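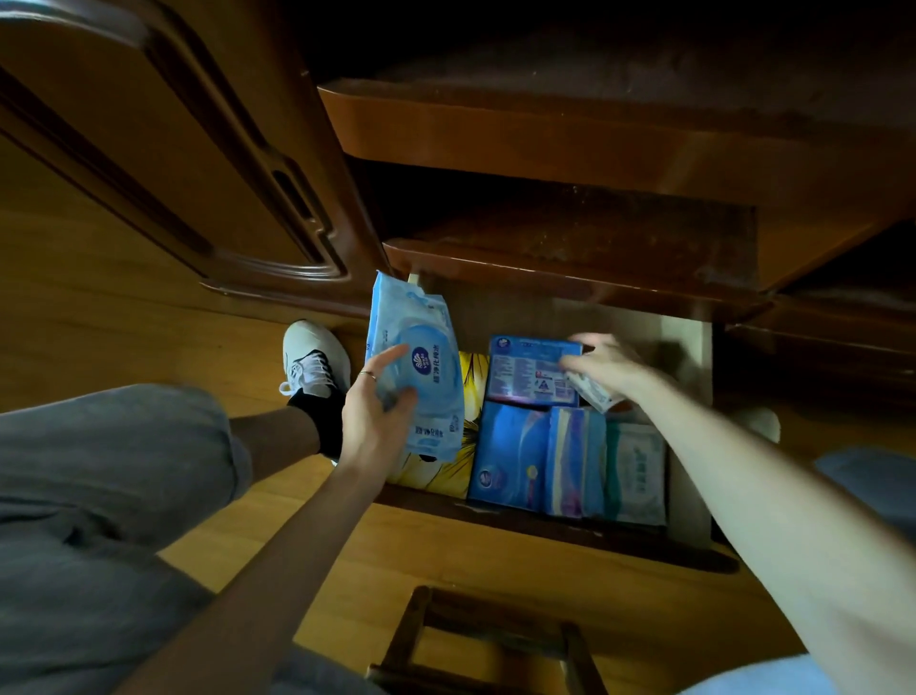
The Brolleck, third night

Wipes first. Always wipes first. Halvorsen bearings came packed in that brown grease and it gets on everything, the bench, the cat, the mail.

She went into the low cupboard for them. One pack in the left hand, reaching for the blue one with the right. Silver ring still on. Should of taken it off before the gears. Didn't.

The build was Barari's plans, downloaded for free, 124 pages, half of them wrong. An arm. Four joints and a voice. It was supposed to sort screws and come when called, except it had no legs so it could only lean. She'd called it the Brolleck after the noise the shoulder made. Brolleck, brolleck, stop.

Motor board from Grondska. 274 steps to a turn on the base and then it lost count. Every time. She'd typed 400. She'd typed 500. Same place, same little shudder, pointing at the window.

Eleven at night. Downstairs thumping on the ceiling. Fine, fine.

Clear the table, then. Voice next. Straps and cables heaped up on the black bag, the mic standing by the wall in its fuzzy black foam. One finger up. Wait. Listen. Her other hand out over the packs, and the whole room holding still the way a room does when you've just plugged something in.

"Left," she said.

Nothing.

"Left. Please."

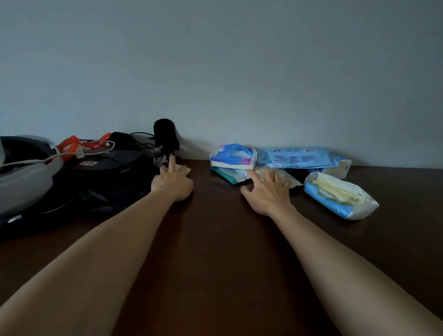

Why does it always stop at the same spot?

A tooth is chipped on the base gear, and the motor slips when it gets there.

She read that twice, on a forum, in bed, phone an inch from her face. Got up. Socks, cold floor, flashlight in her teeth. Turned the base by hand, slow, slow, and felt it. A tiny gap. Three nights of retyping nubmers.

She had one spare gear. Wrong color, right size. Fitted it standing up.

"Left," she said, quietly, for downstairs.

Brolleck, brolleck. It went past the window and kept on going.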